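Where first-year students study when the library is full
Project report by Morenike Onyeka
Housing and Everyday Life module

1. Introduction

The Flendon campus has 3,000 first-year students and one main library. In the weeks before exams the library fills up by mid-morning and stays full until the evening. The university's answer has been the Elus booking page, which lets students reserve a seat for a two-hour slot. Many students do not use it. I wanted to find out where they go instead, and whether the rooms they live in are any good for studying.

I chose this topic after living in halls myself. My own room had a desk, but it was under a shelf and I hit my head on the shelf most days, so I did most of my reading sitting on the bed. When I mentioned this in a seminar other people said they did the same. Little of what I read about student study space covered bedrooms. Most of it was about libraries and group work areas.

2. Method

I used a short questionnaire and a set of interviews. The questionnaire went to 400 first-year students living in Kesitz Hall and Shboul House, which are the two largest halls on campus. It asked where they did most of their reading, where they did most of their writing, what time of day they worked and what they would change about their room. There was a box for comments at the end, and this turned out to be the most useful part.

The interviews were held in June, after exams had finished. This was later than I had planned. Some students had already gone home, and the ones still in halls may not be typical. They had also forgotten some details, such as which week they had stopped going to the library. If I did the project again I would hold the interviews during term.

I also drew plans of the standard rooms in both halls and noted where the desk, bed, window and sockets were. I did not measure light levels, although my supervisor suggested it, as I could not get hold of a meter in time.

3. The rooms

Kesitz is the older building. The rooms are long and narrow, with the desk at the far end under the window. The bed runs along one wall and the wardrobe is by the door. The only double socket is next to the bed, so anyone using a laptop at the desk needs an extension lead. Several students said they had given up on the desk for this reason alone.

Shboul House was built later and the rooms are nearly square. The desk is wider and has its own sockets, but it faces a blank wall and the ceiling light is behind the chair. In the evening you work in your own shadow. A desk lamp fixes this, but lamps are not supplied, and a few students did not know they were allowed to bring one.

Neither hall has a proper study room. Kesitz has a common room with a television, and the kitchens in Shboul are large enough to work in outside meal times. Noise was the main complaint about both.

4. Results

4.1 Reading

Most students in both halls read on the bed. This was more common in Kesitz. The reasons given were comfort, warmth and being near the socket. A smaller group read in the common room or kitchen, mainly because they wanted company. Very few said the library was their first choice for reading, even when it had free seats.

4.2 Writing

Writing was more mixed. Students in Shboul mostly wrote at the desk. In Kesitz the bed and the desk came out level. Students who wrote on the bed often said their back or neck hurt afterwards, and some said they fell asleep. One wrote in the comments box: "I know the desk is better but it is covered in plates."

That comment points to something I had not expected. In both halls the desk is the only flat surface in the room, apart from the floor. It is used for eating, make-up, drying clothes, post and storage. A desk that has to be cleared before work can start is less likely to be used for work. Students who had bought a small side table or a bed tray were more likely to keep their desk clear, but they were also more likely to work on the bed, so I cannot say which way this goes.

4.3 Time of day

Work in the room happened mostly in the evening and late at night. Library use was in the morning and early afternoon. Students with early lectures were more likely to use the library, probably because they were already on campus.

4.4 The booking page

Most students had heard of Elus, but few used it often. The usual complaint was that slots were too short. Others did not like having to plan ahead. One interviewee said she booked a seat most weeks and then felt bad for not turning up -- she had since stopped booking at all.

5. Discussion

The results suggest that bedrooms are already the main study space for first years, whether or not they were designed for it. Small faults in the room have a large effect. A socket in the wrong place or a light behind the chair is enough to move someone away from the desk for the whole year. These are cheap to put right compared with building more library seats.

There are limits to what I can claim. Both halls are catered at breakfast only, so students eat in their rooms more than they might elsewhere. The questionnaire also relied on what people said they did, and some may have given the answer they thought sounded more hard-working.

6. Recommendations

The university should supply an extension lead and a desk lamp in every room in Kesitz and Shboul. A second surface, even a small folding one, should be tried on one floor before being bought for the rest. The Elus page should offer longer slots in the evening, when fewer people want them.

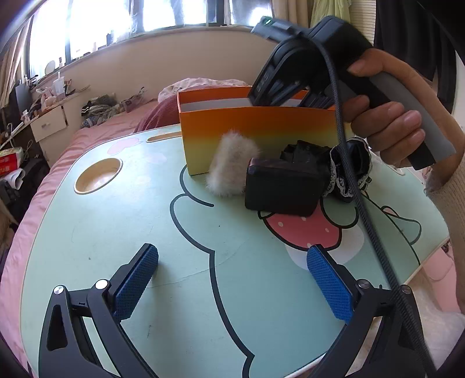 I would also like to see the same questionnaire given to second years in private houses, where the furniture varies much more and students have some say over what goes in the room. I have left a blank copy with the module office for anyone who wants to use it.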